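오른팔이 하나 더 생긴 것 같아요: 가구조립동 자동화 넉 달의 기록

지난 호에서 짧게 예고해 드린 대로, 이번에는 Molasura 가구조립동 이야기를 길게 써 보려고 합니다. 4월에 로봇 셀이 들어온 뒤로 제가 제일 많이 들은 질문이 "그래서 거기 사람들은 이제 뭐 해요?"였거든요. 답부터 말씀드리면, 바쁩니다. 그런데 바쁜 모양이 꽤 달라졌어요!

예전 조립동을 기억하시는 분들은 아실 겁니다. 수납장 한 대가 라인 끝까지 가려면 문짝을 들어 올리고, 경첩 자리에 맞추고, 열고 닫아 보고, 틈이 안 맞으면 다시 풀고, 이걸 두 사람이 붙어서 했습니다. 오후 세 시쯤 되면 어깨가 먼저 퇴근하고 싶어 했지요. 저도 지원 나갔다가 이틀 만에 파스를 붙였던 사람이라 그 기분을 압니다.

지금은 문짝을 들고 있는 일과 열고 닫는 반복 점검을 로봇이 맡습니다. 조립동에서는 이 셀을 Skinner라고 부르는데, 원래는 도입 과제 이름이었던 것이 그대로 별명이 됐습니다. "Skinner한테 물려 놔" 하면 다들 알아들어요. 사람은 경첩 미세 조정과 나뭇결 맞추기, 마지막 판정을 합니다. 눈과 손끝이 필요한 일만 남긴 셈인데, 해 보신 분들 말로는 하루가 훨씬 빨리 간다고 합니다.

제가 이번 취재에서 가장 신났던 곳은 조립동 2층의 시뮬레이션 자리였습니다. 새 모델이 들어오면 실물 라인을 세우지 않고 화면 속에서 먼저 동작을 짭니다. 문짝 앞으로 손가락을 어떤 각도로 넣을지, 옆판과의 간격을 얼마나 둘지, 팔이 물러날 공간은 있는지를 여기서 하나하나 따져 봅니다. 이 작업을 조립 경력이 긴 분들이 직접 하고 계십니다. 프로그래머가 짜서 내려보내는 방식이었다면 지금 같은 속도는 안 나왔을 거라고 생각해요.
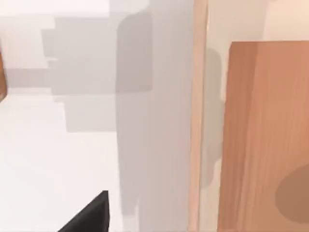

시뮬레이션 화면 속 나뭇결 패널과 검은 그리퍼 손가락 끝.

자동화 담당 Ewan Cruickshank 씨는 처음 교육 자료를 준비할 때 좌표계 설명부터 잔뜩 넣었다고 합니다. 그런데 첫 시간에 조립반에서 나온 질문이 "이 문은 왼쪽 아래를 살짝 받쳐 줘야 하는데 얘는 그걸 어떻게 알아요?"였대요. 그날로 자료를 덮고, 다음 시간부터는 조립반이 문짝 다루는 요령을 말하면 그걸 화면에서 같이 옮겨 보는 식으로 바꿨습니다. Ewan 씨는 "제가 배운 게 더 많은 수업이었습니다"라고 하시는데, 옆에 계시던 분들이 웃으면서도 부정은 안 하시더군요.

교육은 한 사람당 40시간이고, 지금까지 19명이 마쳤습니다. 근무 시간 안에서 진행했고, 교육 나간 자리는 포장동에서 채워 주셨습니다. 포장동 여러분, 이 자리를 빌려 정말 감사드려요. 그동안 화면에서 돌려 본 동작 시험은 모두 1,970회. 손가락이 옆판을 건드리는 경우도 이 단계에서 많이 걸러졌고, 그만큼 실물 문짝에 흠집 낼 일이 줄었습니다.

물론 매끄럽기만 했던 것은 아닙니다. 첫 달에는 셀이 멈출 때마다 누가 가서 풀어야 하는지 정해져 있지 않아서 서로 얼굴만 쳐다본 적도 있었고, 경고음이 지게차 후진음과 비슷해 헷갈린다는 불만도 나왔습니다. 경고음은 바꿨고, 정지 해제는 교육을 마친 분이 조마다 맡는 것으로 정리됐습니다. 교대 시간 인수인계표에 로봇 상태 칸이 생긴 것도 이때입니다. 칸이 너무 작다는 의견이 벌써 들어와서 다음 인쇄 때 넓힌다고 하네요.

일이 줄어들까 걱정하셨던 분들도 계셨습니다. 이 부분은 공장장님께 직접 여쭤보았고, 조립동 인원은 그대로 유지한다는 답을 받았습니다. 두 사람이 붙던 자리에서 빠진 분들은 맞춤 제작 쪽으로 옮기거나 2층 시뮬레이션 자리를 번갈아 맡고 있습니다. 직무가 바뀐 분들의 수당 기준은 아직 협의 중이고, 확정되는 대로 이 지면에 싣겠습니다.

개인적으로 제일 기억에 남는 장면은 점심 직후의 2층이었습니다. 조립반 두 분이 화면 앞에 나란히 앉아서 손가락을 조금 더 눕혀야 한다, 아니다 세워야 한다 하면서 한참을 다투시는데, 표정이 어찌나 진지하고 즐거우신지! 커피가 다 식도록 아무도 안 드셨습니다. 결국 두 가지를 다 돌려 보고 눕히는 쪽으로 정하셨어요.

다음 차례는 Illent 시리즈의 큰 문짝입니다. 무게가 있어서 잡는 위치부터 다시 짜야 하고, 준비에 4주를 잡고 있습니다. Ornport 공장에서도 견학을 오고 싶다는 연락이 왔으니, 그때 조립동 분들이 직접 안내를 맡아 주실 예정입니다.

2층 자리가 궁금하신 분은 조장님께 말씀하시면 쉬는 시간에 구경하실 수 있습니다. 교육 신청도 계속 받고 있고, 조립 경험이 없어도 괜찮습니다. 신청서는 식당 입구 게시판 옆에 있어요.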